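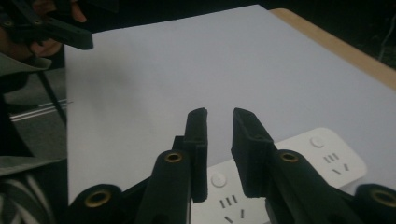
I sell the Desik hand gripper out of our little shop in Gradthorpe, and I use a pair of them most days myself, so you're getting the bench version and not the brochure! You show the job by hand, and the Chala arm on the line picks it up from there. The two fingers end in soft black pads that are kind on glossy white casings like a power strip's, and the brass eyelets at the pivots are easy to get at when you're cleaning up.

What's changed for our crew? Less repetitive reaching, mostly, and more time teaching and checking (my wrists are thrilled). Hours stayed the same, and the packers now pick the colour of the bins, which caused more debate than the arm did.

**Desik hand gripper, part 2351**

- Sold singly or as a pair
- Spare pads: pack of 4
- Fits the Vellach bench cradle, part 1126

Back in stock in February.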